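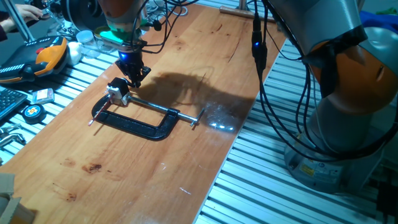
Gronow Motor Club Prepares for Its September Meet

Isla Dow has served as events secretary of the Gronow Motor Club for three seasons, and the vintage motorcycle meet is the largest item on her calendar. Entries opened on 4 April 2025. "We had 664 machines last year and the field can hold 800," she said. "I would like to fill it, but the gate has to work first."

The gate has been moved to the Kasau Road side, with 2 lanes for riders and a separate lane for trailers. Ms. Dow said the old entrance left riders idling on a hill, "and a 1930s clutch does not care for that."

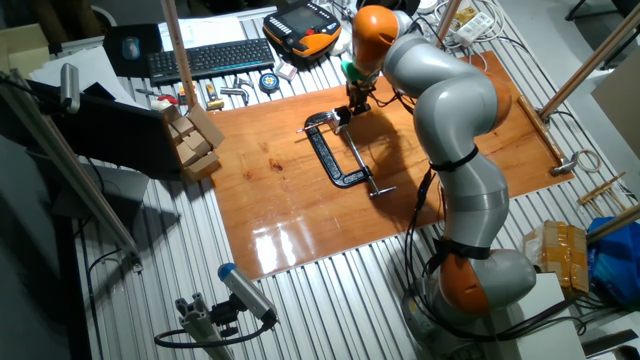
Judging and Classes

Chief judge Dilwyn Probert confirmed that unrestored motorcycles will have a class of their own. In earlier years they were placed with restored machines of the same decade. "Owners told us it was hard to compare the two, and I agreed with them," he said. Each class will be seen by 3 judges - one of them from outside the club.

Mr. Probert asks owners to have fuel taps closed and side stands on a pad before judging begins.

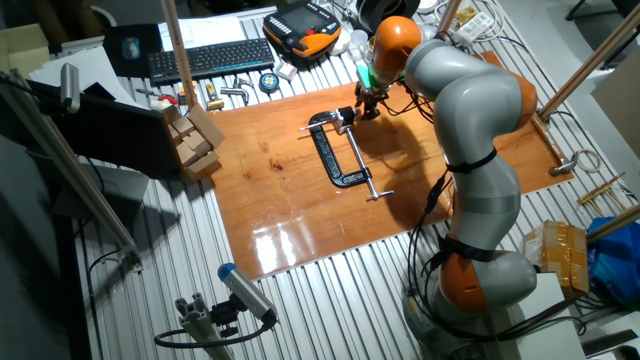

He also wishes to remind entrants that paperwork is read before the machine is looked at. A frame number that does not match the entry form will move a motorcycle to the display-only rows. Forms may be corrected at the entry desk until noon, where Gwawr Howells will be on duty.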